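Semusness Two-Finger Gripper Kit
Karamanlidis Workshop Equipment
Item 2315

If you run a small shop and you have been thinking about putting a robot arm to work next to your people, the hand on the end of it deserves more of your attention than it usually gets. Most folks spend months choosing an arm and then take whatever gripper comes in the box. We did the same thing for years at our own shop in Ralldale, and we have a drawer full of bent fingers to show for it!

The Semusness kit is what we built once we had gotten tired of that drawer. It is a pair of black tapered fingers on a low housing, with a small camera at the wrist that looks out past the tips, so whoever is running the arm gets the same view the hand has. The fingers come to a narrow point, which makes them good at getting under the edge of a flat part or into a bin that is nearly empty (the last few pieces in a bin are always the trouble, as anyone who has packed parts for a living will tell you).

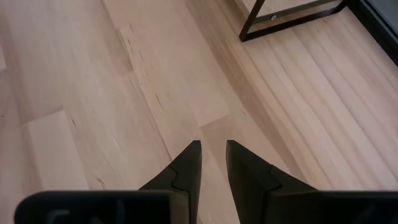
Wrist camera view, fingers open over a plank floor.

Each finger is made in sections that meet at a stepped seam. When a tip gets chewed up you swap the tip and leave the rest where it is, and the job takes four minutes with the hex key in the kit. Please do it with the arm powered down, even if you have done it plenty of times before.

What changes for the people who work with it

We get asked about this more than we get asked about payload, and we are glad of it. At our own place the gripper took over the reaching and the bending, and the people who used to do that now spend more of the shift on setup, checking and sorting out the odd part that doesn't look right. Some of them took to it the first morning. Valdir Tavares wanted nothing to do with it until well into May, and then he rearranged the whole pickup station so the arm would quit bumping the tray, and we have copied his layout in the setup guide ever since.

You should plan for the first few weeks to be slower than what you are used to. The arm has to be shown where things are, and the person showing it has to get comfortable with seeing the job from down at the fingertips, where a table edge looks enormous and the part you want is hiding behind your own hand. Our advice is to let people practice away from the line, with no quota, and to let them do it in pairs. Keep somebody on the handheld controller and somebody else watching the arm itself, and have them trade places before either one gets tired of it. It also helps to leave the practice area a little messy. A workbench with tools on it and shelves with bins on them will teach a person more about clearance than a bare room will, and they will be working around those things soon enough anyway.

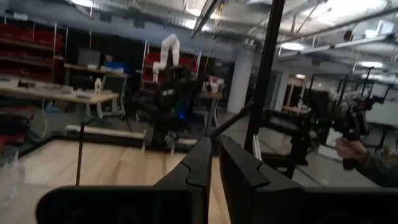 Janaka Mollah wrote to us after the first month with the kit and said the controller was the easy part. What took longer was agreeing on who gets to say stop, and in the end they decided it was everybody, including whoever is just walking past with a coffee. The pace of the day felt different too, with less lifting and a lot more talking across the bench, and it took a while to stop feeling guilty about standing still while the arm was moving.

We liked that note so much that we added a page on stop calls to the guide. If you already have a rule about it, keep yours.

What comes in the kit

Gripper housing with both fingers fitted
Wrist camera and bracket
17 spare fasteners in a labeled tin
Two spare finger tips
Hex key, cable clips and printed setup guide

The jaws open to 40 mm. If your parts are wider than that, have a look at the Nakberg wide-jaw version, which uses the same housing and the same camera bracket, so you can go back and forth between them without starting over.

Ordering and help

Kits are packed here in Ralldale and go out with the guide on top, because we would love for you to read it before anything else comes out of the box. Questions about fitting the gripper to an arm you already own go to Fouad Mansour, who will ask for a photo of your mounting flange before he says yes or no — so you may as well send one with your first message. Training visits are booked separately through Efraín Cuadros. Please tell him how many people will be taking part and which shifts they work, and include the night crew if you have one.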